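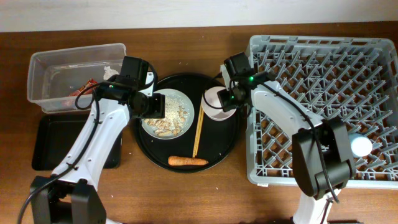

Bancada > Manipulação bimanual > Caderno > Maio

Início Caderno Montagens Peças Contato

Imprimir | Enviar por e-mail

Domingo, começo 14h20. Comparação de garras, continuação.

Configuração: braço esquerdo com a garra Furnska, braço direito com a Clovora. Controlador Chacko nos dois lados, mesmo firmware, mesma taxa de controle. Teleoperação pela Quyên Phan na primeira metade e por mim na segunda. Lavanya Kurian ficou de refazer a calibração da câmera fixa antes de começarmos e refez; o erro de reprojeção voltou ao valor de sempre.

Tarefa: tirar a louça da bandeja redonda e levar ao escorredor cinza, à direita. Objetos na bandeja: prato branco pequeno com comida, tigela branca pequena, hashis de madeira, cenoura. O prato fica do lado esquerdo e a tigela em cima, à direita, para que cada braço tenha um alvo natural e os dois não disputem o centro. Quando disputam, o Chacko segura o segundo comando e o operador sente como atraso. Já está anotado na semana passada, não repito.

Tigela, garra Clovora

Pega pela borda, dedos descendo quase na vertical, um por dentro e outro por fora. Força limitada a 3 N na configuração. Com esse valor a tigela sobe sem girar desde que os dedos fiquem perpendiculares à borda. Se o punho entra com inclinação, a borda encosta primeiro na parte de trás da almofada, o dedo flexiona e a leitura de força fica baixa demais para o contato que existe de fato. O operador compensa fechando mais e a tigela escapa.

Tentei aumentar o limite. Melhora a pega inclinada, piora a aproximação: qualquer toque no fundo durante a descida empurra a tigela sobre a bandeja. Voltei ao valor anterior.

Abertura inicial importa mais do que eu supunha. Totalmente aberta, o dedo externo esbarra na beirada da bandeja quando a tigela está muito para fora. Deixar pré-fechada resolve, mas então sobra pouca margem para erro lateral. Com 6 mm de folga de cada lado da parede da tigela a Quyên acerta quase sempre; eu erro mais. Registrar como diferença de operador até termos mais dados.

Prato, garra Furnska

Pior caso do dia. Borda baixa, pouca altura para o dedo inferior entrar. A garra é uma caixa larga e a própria carcaça esconde o ponto de contato para a câmera fixa. Nas tentativas em que o braço vem por cima, quem opera perde a borda de vista e fecha no escuro. Vindo mais pela esquerda melhora a visão, porém o antebraço passa por cima da bandeja preta retangular e do pote transparente, e o cabo chega perto do pote. Sem contato até agora. Mudar a posição do pote na próxima sessão e anotar a nova.

Com comida no prato há ainda o problema do nível. A Furnska fecha assimétrica por uma fração de segundo (o dedo do lado do motor chega antes) e isso levanta um lado do prato. No prato vazio não incomoda. Com carga, o monte desloca para o lado oposto. Suspeita minha: folga no acoplamento, não controle. Suspeita da Lavanya: offset de zero errado no encoder. Ela vai abrir a garra e medir.

Hashis

Não entraram na contagem. Posição diagonal, quase encostados na superfície, espessura menor do que o chanfro das pontas. A Clovora pega um de cada vez se as pontas rasparem a bandeja, e raspar dispara a proteção de corrente do Chacko. Dá para desligar a proteção só no eixo vertical. Não desliguei. Discutir antes.

Cenoura

Fácil com as duas. Eixo da garra cruzado com o eixo da cenoura, pega no terço mais grosso. Na ponta fina as almofadas da Furnska não encostam por igual e a peça gira. Serve como objeto de aquecimento para operador novo.

Escorredor

Os pinos inclinados são o gargalo na hora de soltar. A tigela precisa entrar entre duas fileiras e o dedo externo da Clovora bate no pino vizinho na retirada. Solução provisória: abrir parcialmente, subir, só depois abrir tudo. A abertura parcial está num botão separado do pedal, e a Quyên reclamou com razão que o botão fica longe. Passar para o pedal.

A base do braço direito está perto demais do escorredor. O elo superior passa por cima dele em quase todas as poses de pega da tigela e o cotovelo chega ao limite quando o alvo é a fileira mais próxima da base. Afastar o escorredor implica refazer a região de trabalho no arquivo de cena. Vale o trabalho.

Contagem

111 tentativas válidas, somando as duas garras e os três objetos. Mais de 80 terminaram com o objeto dentro do escorredor. Falhas concentradas no prato. Não separei por operador porque a planilha estava sem essa coluna no início; incluí depois, os primeiros registros ficam em branco. Nada de tirar percentual por garra com esses dados: a Furnska ficou com o objeto mais difícil o tempo todo, a comparação está confundida.

Latência

Medida informal, comando até início de movimento dos dedos. Clovora e Furnska parecidas a vazio. Em fechamento com carga a Furnska demora mais a reportar contato, e o operador continua fechando. Verificar se é filtro do driver. No código da Motari, que usávamos antes, o filtro podia ser ajustado por parâmetro; no Chacko ainda não achei onde.

Pendências

– trocar as garras de lado e repetir com o mesmo arranjo de objetos
– abertura parcial no pedal (eu)
– zero do encoder e folga do acoplamento da Furnska (Lavanya)
– testar almofada mais fina na Clovora, para os hashis
– câmera de punho no braço esquerdo; sem ela o prato não anda
– coluna de operador preenchida desde a primeira linha

18h05, braços em repouso, controladores desligados. Log copiado para a pasta da bancada. O arquivo da segunda metade está com o nome errado (diz Clovora nos dois lados), corrigir antes de alguém usar.

Imprimir | Enviar por e-mail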